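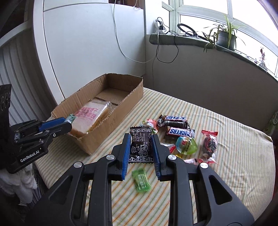 Home News Explainers Puzzles Teachers

Who decides what time the train comes?

By Radwa Chraibi
14 May 2025

A timetable is a list of the times when trains leave and arrive. The people who make it are called train planners. They start work on it months before the first passenger uses it.

Planners begin with the track. On the line from Hultum to Dovville there are long stretches with only one track, so two trains can't pass each other there. One has to wait at a station with two platforms until the other has gone by. If you have ever sat in a train at Plamton and wondered why it wasn't moving, it was probably waiting for its turn.

Next, planners look at how long each trip takes. Hultum to Dovville is 25 minutes if the train doesn't stop. Each stop adds time, and so do hills and sharp curves. A planner also puts in a few spare minutes. These are called padding, and they help a late train catch up.

Then there are the passengers. Most people want to travel early in the morning or late in the afternoon. A full train on this line holds 800 people, and in the middle of the day it might carry only a small part of that. So there are more trains at busy times and fewer in between. 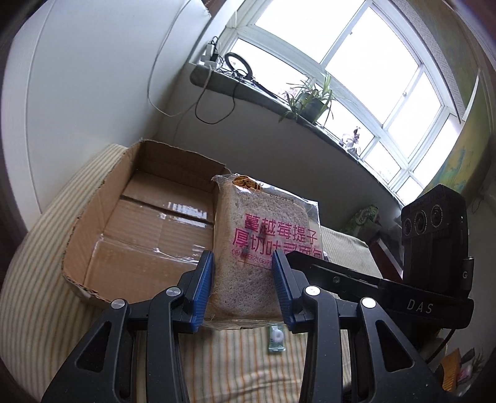
A slice of cranberry grape bread in its bag.

Freight trains need a place in the timetable too. They carry things like grain, gravel, and cars. They are heavy and slow to stop, and many of them run at night when the track is quieter.

Drivers and conductors need breaks, and the rules say how long they can work. Trains need time to be cleaned and checked. The planners write all of this into a chart with stations down one side and hours along the top. Each train is a slanted line. A steep line is a fast train. Where two lines cross, two trains meet, and there had better be two tracks.

On this line the new timetable starts in October. Before that, people can read a draft and send in comments. Last time, students in Baptiste asked for the afternoon train to leave eight minutes later so they could get to the station after school. The planners moved it by six.

Words to know

Draft: a first version that can still be changed
Freight: goods carried by train, truck, ship, or plane
Padding: spare time added to a trip

We use cookies to remember your settings. Accept Manage cookies

Contact us Copyright 2025 Back to top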